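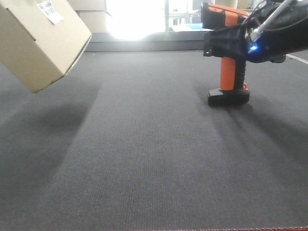

4.3 Belichtung und Bodenebene einrichten

Mit der Belichtung fange ich in Meto immer an, noch bevor ich irgendeinen Detektor einschalte, denn fast jeder Fehler, den ich später in der Planung gesucht habe, kam von einem überstrahlten Bild. Die Automatik mittelt über den ganzen Sensor. Steht ein Fenster so grell im Hintergrund wie das hinter den Kartons, zieht sie alles nach unten, und auf dem dunkelgrauen Rippenteppich bleibt für die schwarzen Teile am Greifer kaum noch Kontrast übrig. Also Messfeld von Hand setzen, und zwar auf den Boden! Das geht so:

1. In Meto den Reiter "Kamera" öffnen und die Quelle der festen Kamera wählen.
2. "Messfeld" auf "manuell" stellen und das Rechteck auf den Teppich ziehen. Das Fenster bleibt komplett draußen.
3. Verstärkung auf 2 setzen, dann die Belichtungszeit hochdrehen, bis die Rippen im Teppich einzeln zu erkennen sind. Das Fenster darf dabei ruhig weiß ausfressen.
4. Mit "Ebene schätzen" den Boden einmessen lassen. Meto nimmt dafür 50 Bilder auf, solange bitte nicht durch den Raum laufen.
5. Werte speichern und den Dienst neu starten. Ohne Neustart läuft das alte Profil weiter (habe ich mehr als einmal vergessen).

Hinweis: Schatten sind ein eigenes Thema. Bei tiefer Sonne legt der Segmentierer lange dunkle Streifen gern als Hindernisse an. Ich lasse deshalb "Höhe prüfen" eingeschaltet, dann fliegt alles wieder raus, was flach auf der Ebene liegt. Kostet ein bisschen Rechenzeit, aber damit kann ich gut leben.

Hinweis: Der Codeleser sucht nur auf Flächen, die er als eben erkannt hat. Wenn ein Karton schräg gehalten wird und das Etikett mitkippt, "Schräglage zulassen" anhaken. Die Vorgabe in der Stamby-Vorlage ist aus, warum auch immer.

Vorsicht: Werkzeuge mit breitem Fuß nicht als "Zylinder" anlegen, auch wenn der Assistent das vorschlägt. Rocha rechnet den Griffpunkt dann zu tief, und die Finger fahren auf den Fuß. Ich nehme "Griff mit Sockel" und trage die Maße selbst ein.

4.4 Sperrzonen und Masken für die Handgelenkkamera 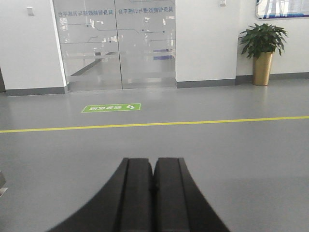

Die Sperrzonen verwaltet Zoltard, und Zoltard glaubt erst einmal alles, was Meto ihm schickt. Darum kommt vor der Zone die Maske. Die beiden schwarzen Greiferfinger ragen unten in der Mitte ins Kamerabild und würden sonst bei jeder Fahrt als Hindernis direkt vor dem Roboter gemeldet, mit Sofortstopp und allem Drum und Dran. Danach erst die Linie: Ich nehme die gelbe auf dem Boden, weil sie quer durchs ganze Bild geht und sich vom Grau sauber abhebt.

1. Greifer schließen und im Reiter "Maske" auf "Eigenkörper" klicken. Den Vorschlag ein Stück nach außen ziehen, die Finger werden zu den unteren Ecken hin breiter.
2. Zweite Maske für den offenen Greifer anlegen. Meto schaltet je nach Fingerstellung um.
3. Unter "Linien" die Farbe per Pipette aufnehmen und die Toleranz auf "eng" lassen.
4. In Zoltard "Zone aus Linie" wählen und die Seite antippen, auf der gefahren werden darf. Schaut lieber zweimal hin, welche Seite grün wird.
5. Haltezeit auf 1.000 ms stellen und "Nur bei sicherer Linie" aktivieren.

Jetzt noch zum Text im Bild. Wer die Schilderkennung nutzt, muss bei Glas aufpassen: Die blaue Schrift am Eingang steht aus dieser Blickrichtung spiegelverkehrt, und das grüne Bodenschild mit 安全区域 (Sicherheitsbereich) steht auf dem Kopf. Drehung kann Meto von selbst, Spiegelung nur mit dem Haken bei "gespiegelt lesen". Ich setze ihn und lege über die Scheiben zusätzlich eine Fläche "Glas", damit die Tiefenschätzung Reflexe nicht für Gegenstände hält.

Vorsicht: Die Glasfläche niemals bis über den Boden davor ziehen – Zoltard blendet darin sämtliche Tiefenpunkte aus, auch echte Füße.

Falls beim Speichern Fehler 669 erscheint, überlappen sich Eigenkörpermaske und Zone. Zone schließen, Maske unten um ein paar Pixel kürzen, noch einmal speichern. Kommt der Fehler wieder, in Rocha das Greifermodell neu laden und bei Schritt 1 anfangen.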